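Reading time: 3 min
Print this page | E-mail this page

Bimanual Tidying from Demonstration: Progress Report to the Cillora Fund
Submitted by Mared Trevor, Mandeo Lab
Mar 27, 2018

Your last letter asked for fewer adjectives and more results. We have tried to oblige, although one of the results is a bit short on adjectives anyone would want.

The project set out to teach a pair of arms to clear a tabletop by copying people, with no hand-written motion plans. As of this report we have 3,297 demonstrations recorded and checked. Elin Beddoe did most of the checking and has asked that the fund be made aware of it.

The main finding of the period concerns order. We had assumed the policy would struggle with grasping. It grasps tolerably well. What it cannot do is decide which arm goes first, and when both arms have an equal claim on something in the middle of the table they tend to hover politely, like two people at a narrow door. 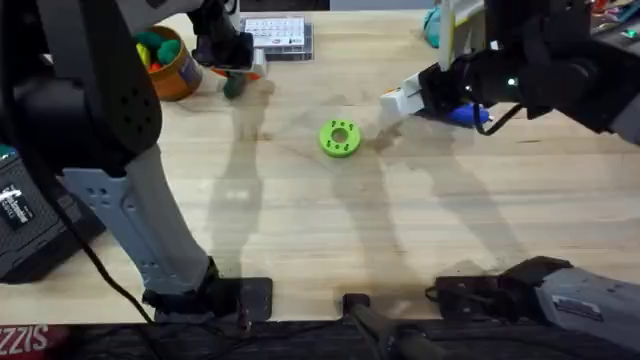
The cause was in our own data. Seven operators contributed, and each had a private theory about whose turn it was. Averaged together, these theories produce an arm that starts, reconsiders and stops. Elin's fix was to add a turn label to every demonstration, saying which arm leads, and to train the policy to predict the label before it predicts any motion. On our 12 test layouts the hesitation used to appear in all of them. With the label it appears in 5, most of them layouts where a person would dither too.

We would like to claim we planned this. The proposal you funded calls for "a learned arbitration module" and spends two pages on it. That module was built, was called Sayce, and lost to the label on every layout. It has been retired with full honors and its code archived in case a reviewer asks.

The second strand of work is the view from the wrist. Flat parts are harder than they have any right to be, as there is very little side to get hold of, and from the fixed camera a small height error hardly shows.

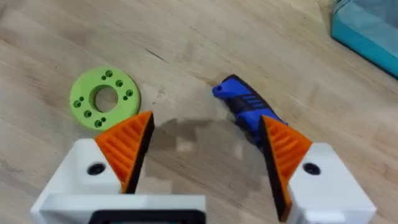
Adding the wrist view helped with the last stretch of the approach and did nothing for the choice of target, so we now feed it in only once a target has been picked. This also made training faster, a benefit we discovered by accident and have since described in a talk as a design goal.

Spending is on plan except for replacement finger pads, which went over. The Ploltix simulator license went unused and we propose moving that money across.

For the next period we intend to relabel the oldest demonstrations, rerun the layouts with the arms' roles swapped, and write the paper. Mared has the outline. Elin has the figures and a list of objections to the outline. 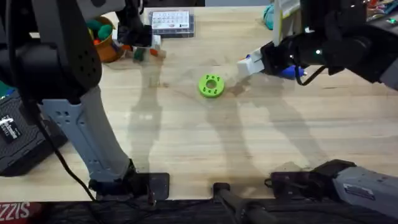

Will the turn label still work with operators the policy has never learned from?

We don't know yet. All the labels so far come from the same seven people, and the test with new operators comes after the relabeling. We will report the result in whichever direction it goes.

Requests for the data tables should go to Elin Beddoe at the lab.

Print this page | E-mail this page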